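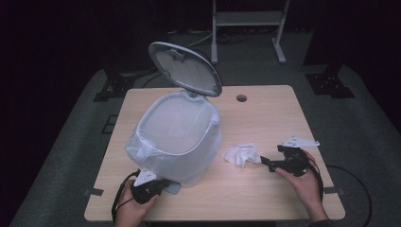
What size bags fit a small flip-lid desk can without bunching up?

Measure around the rim and divide by 2, then buy a bag at least that wide when laid flat.

hskyrme
Replies: 435
Mine is a Nesley and the 8 liter bags fit. I fold the edge over the rim and let the extra hang outside.

tuneditz
I wouldn't leave it hanging. The lid catches on it. Tuck the slack under and tie a knot at the back.

Judite Henriques
A knot makes the bag harder to get out when it's full. It's only tissues and pencil shavings in mine, so I skip the bag and rinse the can in the sink.

tuneditz
Fine until somebody drops a tea bag in it.

hskyrme
Has anyone tried the Urkico ones with the drawstring?

Judite Henriques
Yes, in May. Too tall for a desk can. I use them in the bathroom now.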